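jema-grip: README
4 min read · 29 shares · 10 comments

jema-grip turns recordings from the Jema hand-held gripper into training episodes for arm policies. It covers three stages: time alignment, pose recovery and finger width estimation. Training code lives in a separate repository (skidska) and is not needed to build the data.

Maintainer: Jadwiga Pawłowska, Prurnham.

Status

The September release contains 1,047 accepted episodes out of 2,087 recorded. The rest are kept in raw form under rejected/, each with a one-word reason in its sidecar file. Most of them failed pose recovery. Do not mix the two directories - the loader does not check.

Layout

Each episode is a folder with four files:

- wrist.mp4: video from the camera on the gripper
- pose.csv: position and quaternion per video frame, in the start frame of the episode
- width.csv: finger gap in millimetres, one row per video frame
- meta.yaml: task label, operator code, calibration version, reject reason if any

Timestamps are in seconds from the first video frame. Quaternions are stored w first. Earlier releases stored w last, and old loaders will read the new files without any error.

Width estimation

The gap between the fingers is read from the video. A small network finds the two finger contours inside a fixed crop and a lookup table converts their distance to millimetres. The table is specific to one gripper body. If you change the fingers or the pads, run `jema calibrate-width` again.

Thin objects are the weak point. A narrow strip between the two dark fingers, as in the view below, splits the crop into light and dark regions, and a white object filling the space above them pulls the exposure down. For these views, set `width.mask_mode: pads`, so that the contour search starts from the black mesh on the inner faces.

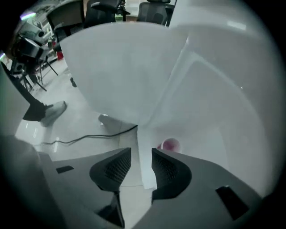 Pose recovery

Poses come from the bednarek tracker, which runs on the wrist video alone. It matches features between neighbouring video frames, then closes loops over the whole episode. Glossy floor tiles give features that belong to reflections, and these move the wrong way when the gripper tilts. The tracker drops any track that disagrees with the floor plane for more than 10 video frames.

People moving near the gripper are masked before matching. The mask covers legs and shoes as well as hands. It is slow on a CPU; pass `--mask-cache` to keep the results between runs.

Running

```
pip install -e .
jema align raw/ work/
jema pose work/ --mask-cache
jema width work/
jema export work/ episodes/
```

Each stage skips episodes that already have output. Use `--force` to redo them. A failed stage leaves a .partial file, which must be deleted by hand.

Known problems

- `jema export` ignores the operator code if it starts with a zero. Quote it in meta.yaml.
- Widths below 2 mm are clamped to zero.
- Pose drift is not reported for episodes without a closed loop.

Bug reports should include meta.yaml and the full log from the stage that failed.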